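Jindside Robot Club - minutes of the May meeting

Present: Hanne Kirkegaard (chair), Kaj Snorradóttir, Auður Hauksdóttir, Ditte Lykkegaard, Guðlaug Lauritsen (minutes)

The meeting started at 16:30 in the club room.

1. Minutes of the last meeting
Approved with one correction. The spare finger pads were ordered by Ditte and not by Auður.

2. Student project "Hetlow"
Kaj gave the report. The project now has 223 recordings that passed the check. The goal before the summer break is 606, and the group agreed that this number will not be changed. Kaj asked that everybody writes the name of the task in the log at the same time as they record it. Last month there were several recordings without a name and it took him one whole evening to sort them.

Auður asked if the recordings with the lid task can be used also for the competition. Kaj will look at this and answer by e-mail.

3. Medholm competition
The registration is open. We can send one team of four students. Hanne, Auður and Ditte want to go, and the fourth place stays open for the younger members until the next meeting. The rules say that the team must show one task with a drawer or a door. It was discussed which one is better. Ditte prefers the door, the others prefer the drawer - it was decided for the drawer.

4. Money
The club has 200 euros left for this term. Decided: new batteries are bought first, and the rest is kept for the trip to Medholm. Guðlaug asks for all receipts in paper form.

5. Drawer task, practical part
The group went from the table to the work for this point. The cabinet was laid on its back on the table, with the drawer pulled out, and we worked with the hand-held grippers, one in each hand.

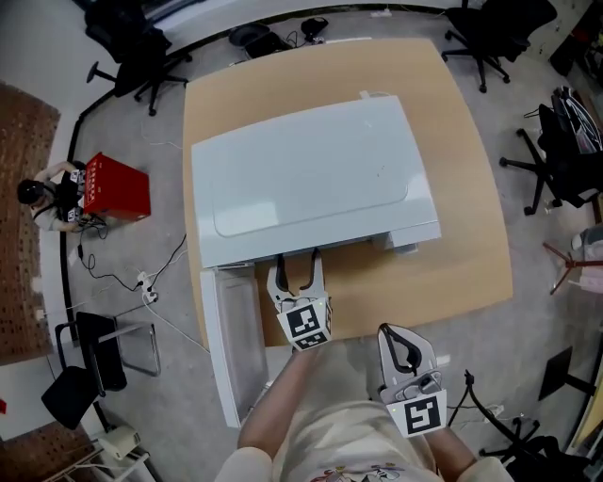 Kaj remarked that the students should agree on one way to hold the drawer before more recordings are made, as otherwise the data will show five different habits and the model will learn none of them well. Hanne agreed with this. She will write a short instruction, one page at most, and hang it beside the door.

Auður would like to keep some freedom for left-handed members. This was accepted and goes into the instruction.

6. Other matters
The key to the Grímsdóttir room is still missing. Whoever has it, please give it to Ditte.

The meeting closed at 18:10. Next meeting: June, same time.

Guðlaug Lauritsen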